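Simulator Passed Gripper Release That Dropped Parts on Real Arms, Pornel Says

Company withdraws Mirkine 7 and asks customers to roll back
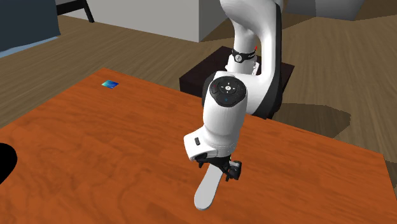 PORKALACH, December 1, 2024 - Pornel has withdrawn version 7 of Mirkine, its control software for tabletop robot arms, after a fault in the way the software sets grip force. Customers running the release should go back to the previous version and should not use it on arms that share a work area with people.

The fault showed up in November at the company's test shop in Porkalach. Mirkine 7 had been cleared for release on the strength of 2,000 simulated runs in which an arm picks up a thin, flat object, carries it over a table and sets it down. No drops were logged in any of them. The same routine was then put on real arms for 246 runs, and the object was dropped or slipped out of position in 91.

Pornel does not regard the first result as good news that was spoiled by the second. The simulated runs were wrong, and the company should have been slower to believe them. In the simulator, friction between the finger pads and the object was held at one fixed value. Real pads wear and pick up dust. Mirkine 7 used the simulated value to decide how hard to squeeze, and it squeezed too lightly.

A second problem made the first harder to catch. When an object slipped, the software went on reporting a closed grip as long as the fingers had not met each other. An arm could lose its hold on one end of a part, swing it across the table and report a normal cycle. Operators watching the status screen would have seen no warning.

No injuries have been reported to Pornel. The company notes that this covers only what customers have chosen to report, and that a dropped part in a busy shop is often swept up and forgotten. It is asking all sites to check their own records for the period in which Mirkine 7 was installed.

Schnyder, the engineering firm hired to look into the failure, has delivered a first report. It traces the error to a change in the grip module and finds that the release checklist let simulated results stand in for a test on hardware. Pornel accepts both findings. Schnyder was chosen and is being paid by Pornel, and readers of the report should bear that in mind. The text will be sent to any customer who asks for it.

A corrected version is being written. Pornel is not giving a date. The correction already works in simulation, and the company attaches little weight to that. The new version will be held until it has been run on arms with worn pads as well as new ones, and the drop counts will be published with it.

Until then, customers should:

Return to the previous version of Mirkine and restart the controller.
Keep people out of reach of the arm during any carrying move.
Inspect finger pads before each shift.
Treat a "grip closed" message as unconfirmed.

Customers who cannot roll back should stop the arm and contact the Pornel service desk.

About Pornel
Pornel writes control and simulation software for small robot arms. It is based in Porkalach.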